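Bread week at the Rennie Street Hall

What a winter it's been for the community bread group! When Lewis Yule first put a sign-up sheet on the noticeboard, he was hoping for enough people to fill one bench. We now have 80 names on the list, three starters on the go (one of them extremely lively) and a freezer shelf the playgroup has very kindly let us borrow.

For those who haven't been along yet, we bake plain, everyday bread. Flour, water, salt and time. You don't need any experience and you don't need to bring a thing except an apron and a container with a lid if you'd like to take some starter home.

Our June session was on rye, and I'm still thinking about it. Baltasar Lucero grew up eating a dark, sour loaf his grandmother made twice a week, and he'd been trying to get it right for years from memory. The trick for him was a longer soak for the cracked grain, overnight in cold water, and far less kneading than he expected. Rye dough is sticky stuff and it never goes smooth and stretchy like wheat, so stop waiting for it to! Wet your hands, shape it quickly, get it into the tin and leave it alone. The loaf needs a full day on the rack before you cut it, too, and I know how hard that is. Mine lasted two hours the first time and the middle was like glue.

If you're storing bread at home, keep it in a paper bag or a clean tea towel inside a cupboard that stays cool, well away from the oven. The fridge makes it go stale faster. Sliced bread freezes beautifully and goes straight into the toaster.
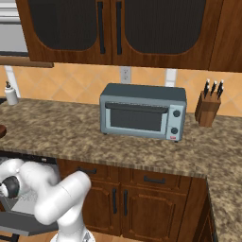

Looking after your starter

Plenty of people have asked about this, so I'll set down what works for me. I keep mine in the fridge and feed it once a week with equal weights of flour and water. The night before baking I bring it out, feed it again and leave it on the bench with the lid resting loosely on top. By breakfast it should be domed and full of bubbles. If it has a layer of grey liquid on it, it's hungry, and you can pour that off or stir it back in (I stir it in, I like the tang). If you see pink or orange streaks, throw the lot out and come and get some of ours.

Going away? Spread a thin layer on baking paper, let it dry until it snaps, and crumble it into a jar. Lewis revived some flakes he'd forgotten in a drawer and had a loaf out of them by the end of the week. I was so pleased for him I rang my sister.

We've also had lots of chat about tins versus baskets versus bowls. A cane basket gives you those lovely floury rings, but a bowl lined with a well-floured cloth holds the dough just as well, and most of us have a bowl already. Rice flour is the one to use for dusting because it doesn't soak in the way wheat flour does.
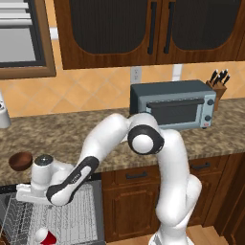

A good dusting also means the dough tips out cleanly, and then you can have some fun with the scoring. One confident slash, a bit off centre, is plenty for a round loaf. Hold the blade at a low angle and go quickly. If it drags, chill the dough for half an hour and have another go.

Coming up, we're having a go at flatbreads, with Baltasar showing us a potato-filled one that he cooks in a dry pan, and after that a whole session on fruit loaf. I've been soaking sultanas in cold tea already, just to practise (any excuse). We'd also love to try a seeded loaf if somebody has a favourite recipe to share.

The session fee stays at $5 and covers all the flour. Our raffle brought in $186, which has gone towards two decent sets of scales and a stack of loaf tins, and they've already been well used. Thank you to everyone who bought a ticket.

To put your name down, leave a note in the bread group's tray at the hall. If you've got spare jars, we'll take every one you can carry!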